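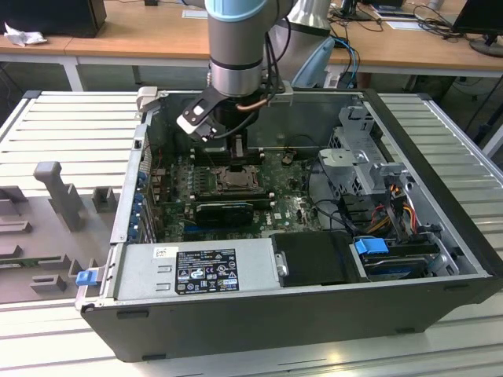
Gripper over the memory slots, case on its side, fixture plate to the left.

Memory seating, 215 episodes in: force threshold vs learned stop
Forum: Manipulation > Methods and results

slatbench
ok posting numbers before the holiday eats my memory of them. Task is pick a DIMM from the fixture plate, line it up over the slot, push until seated. Old desktop case, side panel off, graphics card left in, power supply left in, cables left wherever they were. I did not want a clean board on a foam pad, everybody has a paper with a clean board on a foam pad.

Two ways of deciding when to stop pushing:

A) plain force threshold at the wrist, plus a depth check
B) small classifier on the last bit of the force trace, trained on 215 demos from teleop

Same approach policy in front of both. Same arm, same gripper, same slots.

On the slots it trained on, B wins clearly. On a case it hasn't seen, B false-stops all over the place. Calls it seated when one end is still riding high. A just keeps pushing and mostly gets there. So the dumb one generalizes better and I am annoyed.

Code is in the Kiliveo repo, branch is called seat_stop, readme is bad, sorry.

gurnmont_lab
How are you scoring seated? By eye?

slatbench
by eye plus boot check. Pull the case, plug it in, does it count the memory. Boot check on every 10th one only, takes forever.

gurnmont_lab
Then I don't trust the A numbers. A stick can look flat and not be in. We had this at Gurnmont, three weeks of "successes" and when someone went back with a feeler gauge a bunch of them were proud on one end. Had to throw out the whole table.

slatbench
fair. but it would hurt A and B the same, no?

gurnmont_lab
No. B stops early by your own account. Early stops are the ones you'd notice. A overpushes, looks flat, latch maybe not closed. Different kind of wrong and your eye only catches one.

pravesh_n
Pravesh Nel here, I wrote most of the approach policy so take this with salt.

The latch question is real, I've said it in meetings. But the bigger thing is the board flexes. You push on one end of the slot and the whole board gives before the stick moves. On the training case the standoffs are all in. On the second case I'm pretty sure one is missing near the slots. The force trace is a different shape, of course the classifier is lost. It never saw a soft board.

So "dumb one generalizes" is too strong. More like the classifer learned one board's stiffness.

slatbench
you didn't tell me about the standoff

pravesh_n
I did, it's in the April notes. Page with the slot pitch table.

slatbench
ok found it. one line, no underline, in the margin. thanks I guess

Mkhize
Side question, which way is the gripper coming in? In the pic it's tilted and leaning left over the slots. Do you insert tilted or straighten up first?

slatbench
Straighten for the push. Tilt is for the approach, wrist has to clear the drive cage and the back wall of the case. With the fingers straight down the body of the gripper gets too close to the cage on the far slot. Took me a day of replanning to give in and tilt it.

Mkhize
So there's a rotation while holding the stick right over the slot. That's where I'd look. Any slip in the fingers during that rotation and you start the push with one end low. Force trace looks like a half seat because it IS a half seat.

slatbench
hm. We log finger position but not slip.

Mkhize
Stick a line on the DIMM with a paint pen and film it close. Cheap. Did that at the Flomville rig, saw it slide on the third try.

pravesh_n
I like this less than my standoff theory but it's easy to test. Both could be true.

ttl_tomas
I'll be the one to say it, why not just use the fixture at a known angle, straighten before you get to the case, and pick a case with more room? You're fighting geometry that has nothing to do with the stop decision. If the claim is about stopping, isolate stopping.

slatbench
because the claim is about stopping inside a real case. Wires, cage, heavy stuff in the way. If it only works with the cage out then somebody has to take the cage out, and that's the job we're trying to not have a person do.

ttl_tomas
Sure but then it's a system result, not a method result. Title says method. Pick one.

gurnmont_lab
Agree with tomas here. Run A vs B on a bare rigid board, report that, then run both in the case, report that. Gap between the two is the interesting number.

mutua_kombo
Question from the cheap seats, how much data is 215 demos really? Is that per slot or all together?

slatbench
All together. Uneven too, the near slot has way more. Total force windows after slicing is 763.

mutua_kombo
Then I'd hold off on saying anything about B. 763 windows from one board isn't much for a yes/no where the no class is mostly early contact. What's your balance? And are windows from one push landing in both train and test?

slatbench
split is by push not by window. Balance is bad. Seated is the small class.

mutua_kombo
Good on the split. Bad balance plus one board, I'd expect exactly what you got. Try adding demos on a board with a screw pulled on purpose. Even 10 would tell you something.

pravesh_n
+1 to Mutua. Soft board demos, I can do those, I have the other case open already.

slatbench
ok list for me:
- paint line, film the rotation
- put the standoff back in case two, rerun both
- soft board demos (Pravesh)
- boot check every one, ugh
- bare board run for tomas

Seeds are 3 per condition right now, leaving that alone unless someone yells.

gurnmont_lab
Yelling. 3 is not enough for the gap you're claiming.

slatbench
it's 3 seeds times a lot of pushes

gurnmont_lab
Pushes on the same trained model aren't independent of the model. More seeds. The classifier trains in minutes, you said so in the other thread.

slatbench
fine. 10 seeds.

ttl_tomas
And change the title.

slatbench
title stays till I have the bare board numbers. Will post the rerun in this thread, don't start a new one pls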